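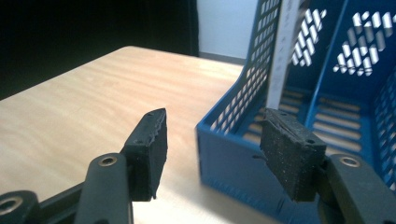 A blue file tray on a wooden table.

How paper gets sorted at a desk

Search this site Go

Print this page | E-mail this page

Paper piles up quickly. Letters, drawings, worksheets and old lists all end up on the same table, and after a while it is hard to find anything. People who work with a lot of paper use trays and file holders to keep it in order.

A tray lies flat and holds loose sheets. A file holder stands up, and the papers go in on their edges, like books on a shelf. Many are made of plastic, which is light and easy to wipe. You can buy them in most colours. The school office in Pestville has 16 of them on one long shelf.

Before anything is put away it has to be sorted. Start with three heaps – papers to keep, papers to use today and papers to recycle. Put all the sheets in a heap the same way up. Then tap the edges on the table until they are level.

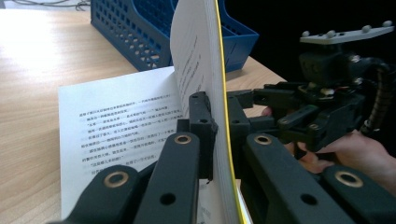 Thick bundles of pages are harder to handle than single sheets. One sheet of paper bends under its own weight, but a lot of sheets together are stiff and heavy. When a bundle is lifted and bent into a curve, as the white pages are here, the sheets slide over each other a little and the top edge opens out like a fan. The printed sheet lying flat on the table is in Chinese. Chinese can be written in lines across the page, the same as English, or in columns from top to bottom.

Try it yourself with an old notebook. Hold it by the bottom and bend it slowly. Look at the top edge – it will not be straight any more.

Related pages
How is paper made?
Why do books have spines?
Keser and the lost letter (story)
The paper mill at Grirker
Mok's book of folding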